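Talks & Slides | 2 min read
14 shares · 3 comments

Speaker notes: Moving House Without Losing the Kettle
Trancombe evening session, 28 slides, do not read them all out

Slide 1. Wait for the latecomers. Say hello to whoever came for the tax talk next door and let them leave with dignity.

Slide 2. My own move, Kurtuluş to Kemthorpe. 86 boxes. Ten of them said MISC. One said MISC 2, which I consider the low point of my adult life.

Slide 5. Labels. Write the room it's going to. The room it came from is of historical interest only. Pause for the couple who are now looking at each other.

Slide 9. The first-night box. Kettle, cups, one bowl each, toilet paper, a lamp. Goes in last, comes out first. If you pack it in the middle of the truck you will drink tap water from a vase – ask me how I know. (Don't wait for them to ask.)

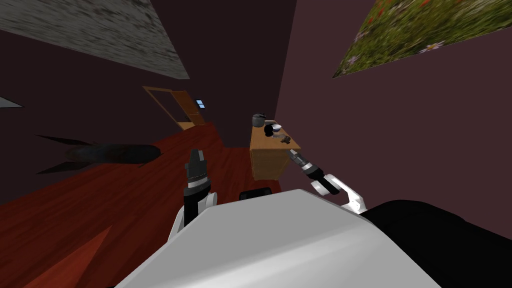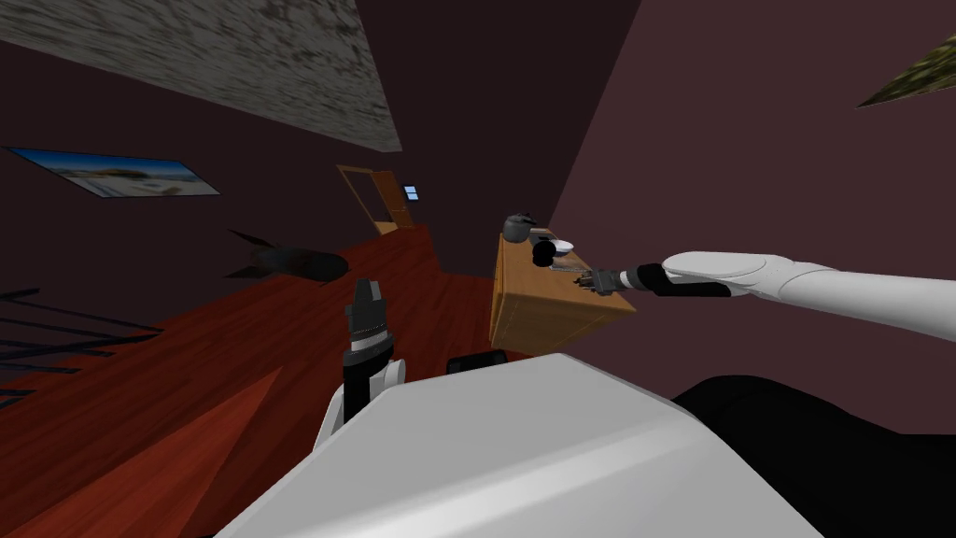 Slide 13: kettle and white bowl on the cabinet top.

Slide 14. Surfaces. Any flat top in a new house fills up by bedtime. Pick one for the tea things and defend it.

Slide 19. Costs. The quote was 700 and the bill was more. Show the bill. Let them laugh, then mention stairs.

Slide 23. The Wilteo shelving story. Skip if running over. Skip if anyone looks tired.

Slide 28. Questions. Someone will ask about pianos. I have no advice about pianos.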